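How Does a New Snack Flavor Get Made?

A kids' guide to cracker dust, taste tests and why your favorite chip sometimes disappears

By Bastian Kramer

You walk into the store. There's a new bag on the shelf. Pickle pretzels! Maple popcorn! Who thought of that? And how did it get into the bag?

Quick answer: a lot of people, a lot of tasting, and a lot of bad batches first.

Longer answer: keep reading.

First, what IS flavor?

Flavor is not just your tongue. Your tongue picks up five main tastes – sweet, salty, sour, bitter and umami (say it: oo-MAH-mee). Umami is the savory taste in things like mushrooms, soy sauce and old cheese.

The rest is mostly your nose. When you chew, tiny bits of smell float up the back of your throat into your nose. Your brain mixes smell and taste together and says "strawberry!" or "yuck!"

Try it. Hold your nose and eat a jelly bean without looking at the color. Sweet, right? But what kind of sweet? Now let go of your nose. There it is.

Crunch matters too. So does how hot or cold the food is. A soggy chip can have all the right seasoning and still taste wrong to you.

Where do the ideas come from?

All over the place. Somebody eats a great soup on vacation. Somebody reads letters from customers. Somebody looks at what people are cooking at home this year and writes a big messy list.

Let's follow one snack. It's a little square corn cracker called Kullent, made by a company named Magesa. They wanted one new flavor in stores by September. Their idea list had 127 flavors on it. Banana was on there. So was "campfire."

Most ideas get crossed out fast. Too weird, too expensive, too much like something already on the shelf. Or the flavor just doesnt go with corn. (Sorry, banana.)

The test kitchen

Now the fun part. Food scientists – people who study what food is made of and how it changes – make small batches. Really small. Sometimes one tray.

They weigh everything. A tiny bit more salt can change the whole cracker, so "a pinch" isn't good enough. They write it all down, too. If batch 49 is the yummy one, you need to know exactly what was in it!

The powder on a cracker is called seasoning. Look on the back of a bag and you might find salt, sugar, onion powder, garlic powder, cheese powder, spices, and something called citric acid, which makes things sour. Lemons have citric acid in them naturally.

How does the powder stick? Usually with a thin spray of oil. Crackers go into a big turning drum, sort of like a clothes dryer. Oil goes on, powder goes on, everybody tumbles. Too little oil and the powder falls to the bottom of the bag. Too much and you've got greasy fingers.

White robot arm, green background:

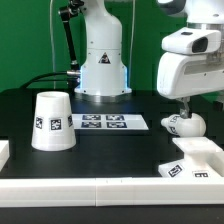
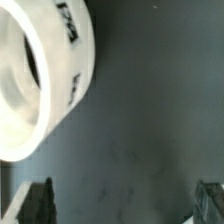
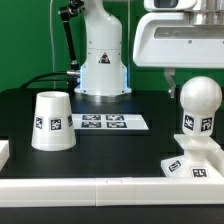
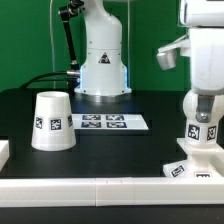
Who gets to taste it?

Two kinds of tasters.

Trained tasters go first. They practice for a long time so they can use the same words for the same tastes. They don't say "I like it." They say stuff like "very salty at the start, a little bitter at the end." They take small bites, and drink water between samples to clear out their mouths.

Then come regular people, maybe kids your age with a grown-up's permission. They DO get to say if they like it. The samples often have plain number codes and no names. Why? Because if the paper says "Super Cheesy Blast," your brain starts tasting cheese before the cracker even gets there.

For Kullent, 1,952 people tried the crackers in a town called Itmont. It came down to 2 flavors: smoky tomato and honey mustard. Super close! Smoky tomato won.

Will it last on the shelf?

A snack has to taste good today and also weeks from now. So scientists put bags away and open them later. Still crunchy? Still the right color? Any stale smell?

Air and water are the big troublemakers. Water in the air makes crackers soft. Oxygen makes oil go stale. That's why chip bags are puffed up – many of them are filled with nitrogen, a gas that is already most of the air you breath. It keeps the oxygen away and works as a cushion so you don't just get crumbs.

The name and the bag

The bag has to tell the truth about what's inside. Ingredients are listed in order by weight, biggest first. So if corn is first, there's more corn than anything else.

The label also has to warn people about major allergens like milk, peanuts, wheat and eggs. Super important. For somebody with an allergy, one small ingredient can be really dangerous. Always check the label before you share, even if it's a snack you know. Recipes change.

The bags for Kullent came from a printing company called Steteck. First try, the tomato looked like an apple. Back to the drawing board.

So why did MY favorite go away?

Some flavors are only made for a short time on purpose. These are called limited editions. Others stop because not enough people bought them, or because an ingredient got hard to find. Store shelves are only so long, and a new bag going up usually means an old one comes down.

You can write to the company, by the way. Someone there does read the mail.

Try it at home: popcorn lab

You need: plain popcorn, a few small bowls, spices from the kitchen, a little melted butter or oil, a pencil, paper, and a grown-up to help with anything hot.

Put the same amount of popcorn in each bowl.
Add a tiny bit of butter or oil and stir.
Pick a different spice for each one. Cinnamon and sugar? Garlic and cheese? Chili and lime?
Write down what you used and how much. Yes, really.
Ask about allergies before anyone eats.
Give each bowl a number and have your family taste without knowing what's in it.
Count the votes.

Words to know

Umami – a savory taste, like mushrooms or cheese
Seasoning – the mix of salt, spices and other stuff that goes on top
Allergen – something in food that can make some people sick
Batch – food made all at one time
Limited edition – only sold for a little while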